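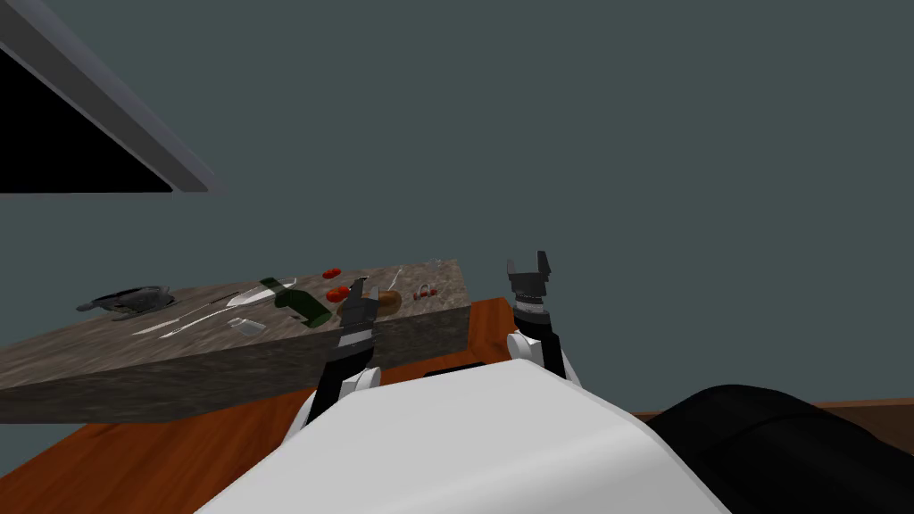
Two arms over the granite in Vurnus, the kitchen simulator from Tredholm, with knives, tomatoes and a bottle on the slab.

Kitchen robot software pulled back after arm ignores "stop"

Last updated: 2023-03-31

Tredholm has withdrawn the latest release of its kitchen robot software after learning that the stop command, a feature many people like to have on a machine that works near knives, stopped only one of the two arms.

The fault turned up in Vurnus, the simulated kitchen where the company rehearses chores before letting real hardware near real crockery. In a run of 2,000 practice sessions, the left arm froze on command every time. The right arm froze when it was finished with whatever it was doing. In 800 of the sessions that meant it carried on clearing the counter for a second or more, and in a few it tried to hand things to its motionless partner.

No one was hurt, the victims being made of pixels. The same release, however, had already gone to Mazurek, a catering supplier that has 2 of the machines in a test kitchen. Mazurek said both were switched off at the wall the same afternoon, a method it described as "very reliable."

Urszula Jakubowski, who runs safety testing at Tredholm, traced the trouble to a change made to smooth out the arms' movements. Each arm now waits for a tidy place to pause. The left arm's waiting period was set to zero during an early test and left there. The right arm's was not.

"So we had one arm that was too obedient by accident and one that was polite by design," Jakubowski said. "I would like them both to be obedient on purpose."

The mistake went unnoticed for weeks, she added, as the automatic check asked only whether the robot had received the stop command. It had. It always said so promptly.

A corrected version is due in June. Trudier, an outside testing firm, will go over it first, and the check will now look at whether the arms are still moving. Until then, customers have been told to go back to the previous release, which has jerky arms and spills more soup but comes to a halt when asked.

14 comments | 37 shares

Related
Mazurek delays opening of second test kitchen
Robot mower returned to owner, again
What the big red button does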